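Garage Shelf Ideas I Stole From a Robot Open Day

So I went to the open day at Skunico in August, mostly because it was free and my nephew wanted to see the robots (he's seven, he wanted to see them very badly). I figured I'd stand around with a paper cup of coffee. Instead I came home with a page of notes for my workbench!

The folks doing the demonstration were Sioned Mostyn and Hicham Ashour, and the job was about as plain as it gets: pick up a part, put it where it goes, pick up the next one. Sioned told us most of their headaches come from stuff not being where it's supposed to be, and boy, did I feel seen. I once spent a whole Sunday looking for a 7 mm socket.

First tip, and it's a cheap one: paint your shelf a bright color. Dark tools on a dark bench just disappear, and dark tools on yellow jump right out at you. One small can did my whole bench with plenty left over. Let it cure a good few days before you load it up or things will stick, ask me how I know.

Second tip, give the things you grab most their own tray and leave space between the trays. I'd always jammed mine edge to edge to save room, and then I'd knock two over reaching for one. 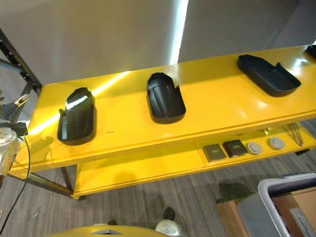
Wael El-Sayed wrote in after I mentioned the yellow paint in my last post, and he says gloss is a mistake under a shop light, go with satin, the glare will drive you nuts by evening. He did his in gloss and ended up sanding the whole thing back with 69 grit or whatever he had lying around (Wael, I don't think that's a grit). Fair point on the glare though. I'm going satin on the second shelf.

Third tip: use the lower shelf for the little things you need less often, and set them in a row where you can see each one. Piles are where small parts go to die. I lined mine with a strip of rubber drawer liner so nothing rolls.

Long skinny stuff like dowels and welding rod I keep bundled at the back now, with a velcro strap. Rubber bands dry out and snap.

Oh, and keep a box on the floor for things that don't have a home yet. When it's full, you sort it, no excuses. Mine has been full since Tuesday.

My nephew's review of the day was that the robots were good but the cookies were better. Next month I'll do pegboard hooks, so send me your favorites.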